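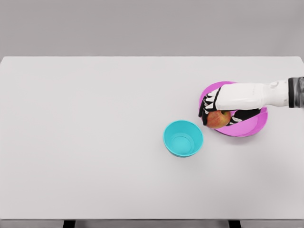
What is the difference between a tabletop and a table?

A tabletop is the flat upper part of a table, considered apart from the legs, frame or pedestal that holds it up.

Tabletop

A tabletop is a horizontal panel used as the working or serving surface of a table. It may be made in one piece or joined from several, and it is usually fixed to an underframe. The term is also used in the furniture trade for panels sold without legs, and in the tableware trade for goods set out for a meal, such as plates, bowls and glasses. The second sense is not covered in this article.

Construction

Solid wood tops are made by gluing boards edge to edge. Wood swells and shrinks across the grain as the moisture in the air changes, while its length stays nearly constant. For this reason a solid top is not glued or screwed rigidly to its frame. Slotted holes, wooden buttons or metal clips let the panel move sideways while holding it down.

Panel tops use a core of particleboard, fiberboard or plywood, covered on both faces. If only the upper face is covered, the two sides take up moisture at different rates and the panel may cup. The covering on the lower face is called a backer or balancing sheet. Hollow-core tops have a paper honeycomb between two thin skins, with solid blocks placed where the legs attach.

Stone and glass tops do not change size enough to need slotted fixings. They are commonly laid on soft pads and kept in place by their own weight, although light glass tops may be bonded to metal discs.

Edges and corners

The edge of a panel top is closed with a strip called a lipping or edge band. Common profiles are square, beveled, half-round and undercut. An undercut edge slopes inward toward the bottom, which makes a thick panel look thinner from the side. Corners are cut square or given a radius. A larger radius is easier to band in one continuous strip and chips less often.

Size and height

Height is measured from the floor to the upper surface. The Stamton dining table, a widely copied pattern, stands 718 mm high and has a top 1000 mm wide. The long version of the same table measures 2680 mm and needs a center rail to limit sagging. Sag grows with the cube of the unsupported span under a single central load, so a small increase in length may require a much stiffer panel.

Overhang is the distance the top extends beyond the frame. Bar and counter tops may overhang by as much as 355 mm on the seating side if brackets are fitted.

Finishes

Oil and wax are easy to renew but give limited protection against stains. Lacquer and varnish form a film that resists spills and is harder to repair in patches. Matte finishes reduce glare and tend to show polished spots where they are rubbed often.

See also
Trestle table
Drop-leaf table
Countertop
Edge banding

References
Hattori, Mitsuko. Panels and Underframes. Stikis.
Soylu, Cengiz. "Balancing Sheets in Furniture Panels." Fledivmont Technical Notes, March issue.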